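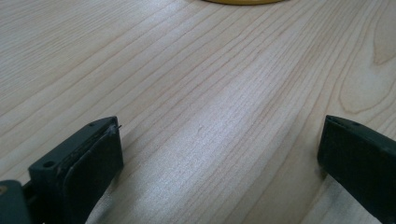
Figure 5. Light-colored wooden tabletop with fine, closely spaced grain lines and a curved figure toward the right side.

4. Listing Practice and Time to Sale

4.1 Sources of listings

The listings analyzed in this section come from two secondhand furniture outlets, one in Pamville and one in Grureck, and from the regional clearing warehouse at Donberg that supplies both. Each outlet keeps its own item register. The Pamville register is a spreadsheet with one row per item and a free-text notes column. The Grureck register was kept on paper cards until the outlet adopted the Tatlı inventory system, after which the cards were typed in by counter staff. Typed cards carry the original intake date but not always the original price, and we treat a missing original price as missing. It was not inferred from the first discounted price, even where the discount step was known.

Donberg does not sell to the public. Its records were used only to establish when an item entered the system and whether it had been held back for repair. An item that passed through Donberg has two intake dates, one at the warehouse and one at the outlet. All durations reported below start from the outlet date. A table that waited out the winter in the warehouse and sold within a week of reaching the shop floor is therefore counted as a fast sale. This is the appropriate definition for a study of listing practice, although it would be the wrong one for a study of storage cost.

The extract was taken on Tuesday, April 18, 2023, after the close of business at both outlets. Items unsold at that point are treated as right-censored.

4.2 Inclusion rules

We kept tables, desks, chests of drawers, bookcases, and single chairs. Sets of chairs were excluded. Staff at both outlets split and recombine sets to suit buyers, and the registers do not record the splitting in a consistent way. In several cases a set of six appears at intake, a set of four appears as sold, and the remaining pair reappears later under a new item number with a new intake date. There is no reliable way to join these rows.

Upholstered furniture was excluded for a different reason. Both outlets apply a fire-label check to upholstered items, and failures are removed from the floor without a closing entry. Such items look identical to unsold stock in the extract.

Items priced below 5 dollars were dropped. These are mostly shelf boards, loose drawers, and table leaves sold without a table, and they are placed in an unsorted bin near the door at Pamville and not listed individually at Grureck. We also dropped rows in which the sale date preceded the intake date. All but one of these came from the typed cards, and the pattern of errors suggests that the month and day were swapped during entry. Correcting them would have required a guess wherever both numbers could be a month, so they were left out.

4.3 Coding of descriptions

The notes field was coded by two readers working separately from a shared sheet. The sheet had 11 fields, covering stated material, color, finish, dimensions, joinery, hardware, wear, repair history, maker, suggested use, and delivery terms. A field was scored as present if the note gave any usable information on it. The word "nice" did not count as information on finish. The phrase "some marks" counted as information on wear, after discussion, on the grounds that a buyer reading it would expect marks.

Material was the hardest field to code. Staff write "wood" for nearly everything that is not metal or glass, and species names appear in a minority of notes. Where a species is named, we did not attempt to check it. Light-toned tops with a visible grain figure of the kind in Figure 5 are entered in the registers under several different words, including "light wood," "blond," "natural," and the name of whichever pale species the writer had in mind. We grouped these under a single tone code and recorded the named species separately. A buyer who searches for one of the words will miss the items listed under the others, and this affects the search results discussed in Section 5.

Dimensions were scored as complete when length, width, and height were all given. Partial dimensions were common for desks, where the width alone was often written down. A note such as "fits two monitors" was scored under suggested use and not under dimensions.

Disagreements between the readers were settled by rereading the note together. Most concerned the boundary between wear and repair history. A note reading "leg fixed" is plainly repair history. A note reading "leg a bit loose, was fixed before" belongs to both, and we scored it as both. The sheet was not changed after coding began, although in hindsight a separate field for smell would have been useful, particularly for chests of drawers.

4.4 Price steps

Both outlets reduce prices on a fixed schedule. At Pamville the first reduction falls 30 days after intake. At Grureck it depends on floor space and is applied by hand, usually when a delivery from Donberg is due. The Grureck reductions are therefore tied to the delivery calendar, and a run of items may be reduced on the same afternoon whatever their individual ages. We include an indicator for delivery weeks in all models that use Grureck data.

Staff at both outlets may also agree on a lower price at the counter. Pamville records the agreed price. Grureck records the ticket price and notes the difference at the end of the day as a single adjustment to the cash total. Counter discounts at Grureck cannot be assigned to items, and the Grureck sale prices should be read as upper limits.

In November both outlets hold a clearance period during which reductions are applied by color tag. Tags are assigned at intake in rotation, so the tag color carries no information about the item, and the clearance gives a source of price variation that is close to random within furniture type. We use it in Section 5 to separate the effect of price from the effect of description. The rotation was interrupted at Grureck when one color ran out, and items tagged during the interruption were excluded from that comparison only.

4.5 Results

Items with complete dimensions sold sooner than items without them at both outlets. The difference was largest for bookcases and desks and smallest for single chairs, which is consistent with the ordinary reasons for measuring a piece of furniture before buying it. The direction of the result did not change when items held for repair at Donberg were removed.

Stated wear had no clear relation to time to sale once price was taken into account. In the raw comparison, items with a wear note sold slightly more slowly at Pamville and slightly faster at Grureck. Neither difference survived adjustment. One reading is that buyers inspect items on the floor and learn of the wear in any case. Another is that staff mention wear mainly when the price already reflects it. The registers do not let us choose between the two.

Repair history behaved differently. Tables and desks with a repair note sold sooner than comparable items without one. The group is small at Grureck, where only 9 such items met the inclusion rules, and the estimate for that outlet is too wide to interpret. At Pamville the estimate was stable across specifications. Repair notes there are written by the person who did the work and tend to be longer than other notes, so the measured effect may reflect the length of the note and the care taken over it as much as the repair.

The tone code for light-colored wood showed no effect on time to sale within any furniture type. A species name, where given, was associated with a higher initial price but not with a faster or slower sale at that price. We did not find any difference between notes that described the finish and notes that did not. Finish was mentioned so rarely for bookcases that the comparison could be made only for tables and desks.

Delivery terms were recorded almost entirely for large items. Within chests of drawers, a note that delivery was available went with faster sale at Grureck, where the outlet is on an upper floor, and made no difference at Pamville, which has a loading door at street level. We caution against treating this as an effect of the note itself. Staff at Grureck add delivery terms when a buyer asks, and a piece that has attracted a question is already more likely to sell.

4.6 Limits of the registers

Three features of the data restrict what can be concluded. First, the registers record the note as it stood at the time of extraction. Notes can be edited, and neither outlet keeps earlier versions. If staff improve the notes of slow items, the estimates above will understate the value of a full description. Second, floor position is not recorded. Items near the entrance are seen by more visitors, and staff acknowledge moving pieces forward when they have been in stock for a long time. Third, returns are entered as new intakes at Pamville and as cancelled sales at Grureck. We matched Pamville returns to their original rows where the note made this possible and left the rest as separate items.

The time-to-sale models were refitted with each furniture type removed in turn. Removing desks weakened the result for complete dimensions but did not reverse it. The remaining checks are reported with the model tables in the appendix.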